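Clodmont Small-Parts Storage Terms, release notes and data card

Maintained by Mhairi Matheson. Corrections to Nadiia Hnatiuk.
Last revised 2/9/23

A controlled word list for labeling bins, drawers and shelves in shared workrooms. Plain tab-separated text, one term per line, UTF-8.

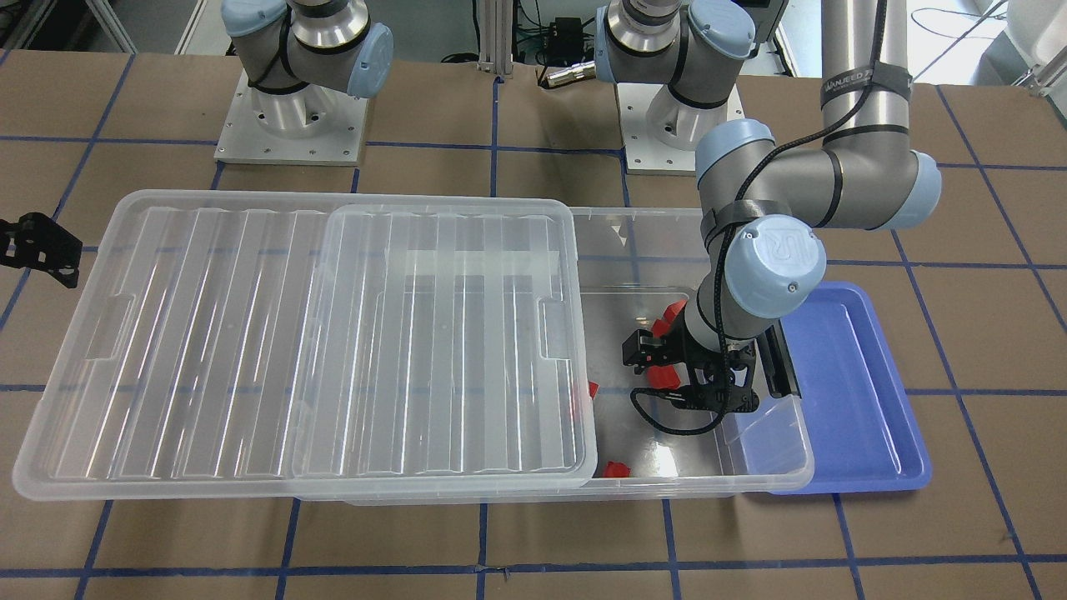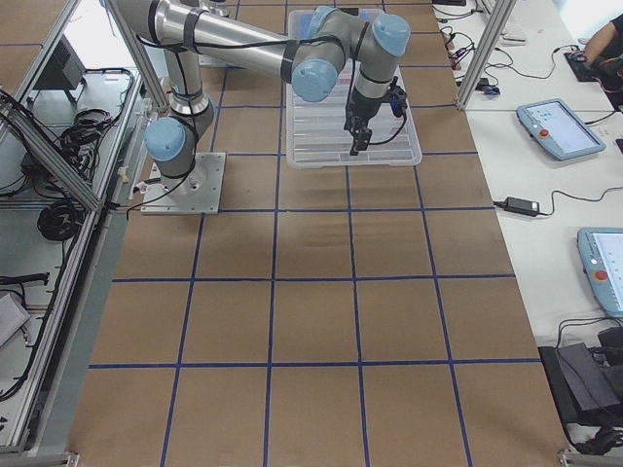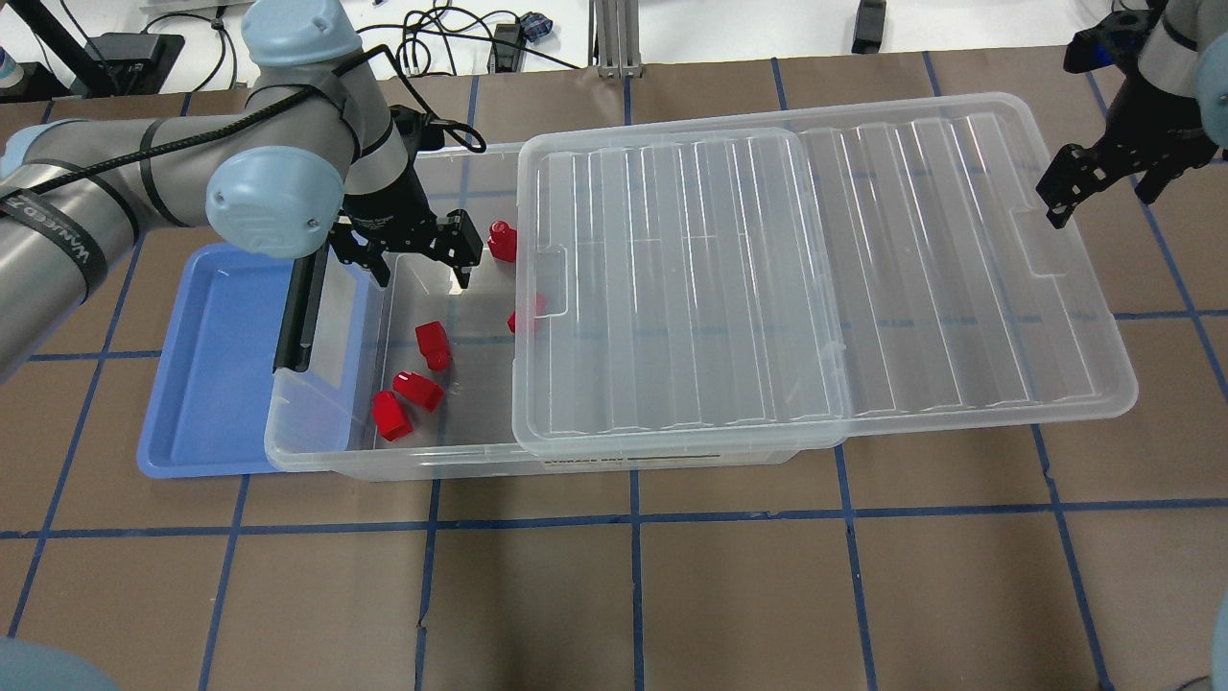 Work table with brown paper and a blue tape grid, three views.

Contents

terms.tsv — the word list, 160 preferred terms
variants.tsv — 103 spellings and synonyms that point to a preferred term
retired.tsv — 19 terms kept so that old labels still resolve
CHANGES — edit history in plain text

Fields in terms.tsv

id: integer, never reused
term: lower case, singular, no trailing period
class: one of fastener, fitting, electrical, textile, consumable, container, other
scope: free text, may be empty
source: short code, see Sources

The variants file has two columns, variant and id. A variant may map to one id only. Where a word is used for two different things ("plug" is the usual case), it is left out of variants.tsv and both senses are given a qualified term: "plug, wall" and "plug, pipe".

Sources

LEN: the drawer index from the Lenach workroom, typed up from paper cards
MAK: terms supplied by Mäkelä in a spreadsheet, already in singular form
KAD: the Kadow inventory, exported with its own numbering, which was dropped

LEN is the oldest source and has the most uneven spelling. Handwritten additions on the cards were included when both readers agreed on the reading. Cards that could not be read were skipped and are not listed anywhere in the release.

Label length

Terms are limited to 30 characters, including spaces and commas. The limit comes from the label stock used at Lenach. Four terms had to be shortened to fit, and their full forms are in variants.tsv.

Known problems

"Washer, spring" and "washer, lock" are separate terms. The Kadow inventory used them interchangeably, so KAD entries under either term should be checked by hand.

The class "other" is too large. Adhesives were moved out of it and into "consumable" in October, but tapes were split between "consumable" and "textile" depending on backing. This will probably be undone.

Sizes are not part of a term. Several users have asked for thread size in the scope field. Scope is not parsed by the sort script — anything placed there is ignored when labels are ordered.

Sorting

The sort script orders by class, then term, then id. It compares bytes, so a term starting with an accented letter sorts after z. No current term does, but local additions might.

Adding local terms

Put local terms in a separate file with the same columns and start numbering at 9000. Ids below that are reserved for the shared list. Do not edit terms.tsv in place, as the next release will overwrite it.

Terms of use

The list may be copied and changed freely. Keep the source column if you pass it on. Changed versions should carry a different file name.

Reporting errors

Send the id, the current term and the proposed term. For a missing term, send the term, the class and one sentence on what it covers. Reports without an id are handled after the ones that have it.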